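Is hand-guiding really enough to teach an arm to fold towels?

Posted by feltside

Our shop is looking at a used Skotemel arm. The seller claims 35 demonstrations will teach it towel folding. I have my doubts. Has anyone here done this with cloth?
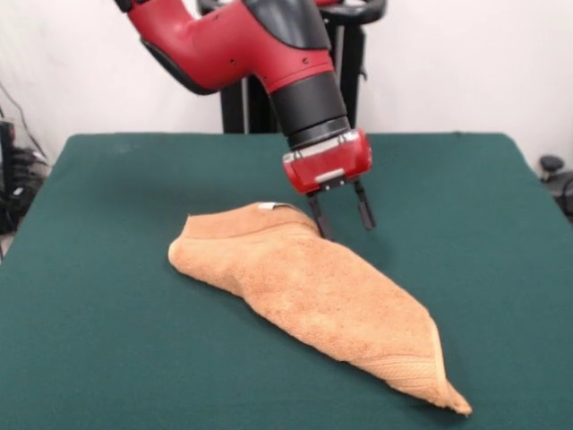

Soriano_bench

Thirty-five demos will teach it your 35 towels. Cloth never lands the same way twice, so vary the start on purpose. I'd include ugly ones, where one side is rolled under and the far end runs out to a point, and the care tag is a decent thing to aim for when it sticks out. We recorded 86 by remote control and I still wouldn't call ours trained – it copies my hesitations very faithfully.

nusen86

depends on the gripper imo. sellers always quote the low number

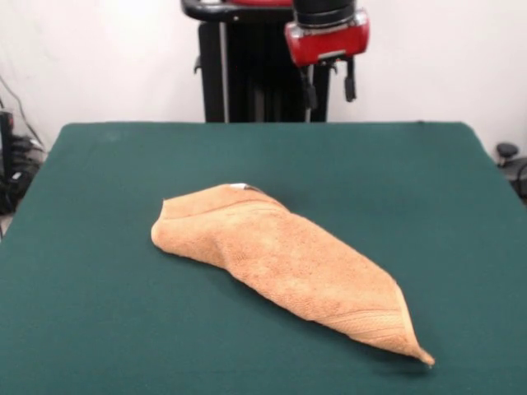
Is it better to push the arm by hand or use a remote?
Remote, if a camera is part of the training, as your hands and sleeves stay out of the recordings. Pushing by hand is cheaper and gives you a better feel for contact, but I don't trust what the policy learns from a video with my elbow in it.

feltside

Thanks. I'll ask the seller for the failed runs too – so far I've only been sent good ones.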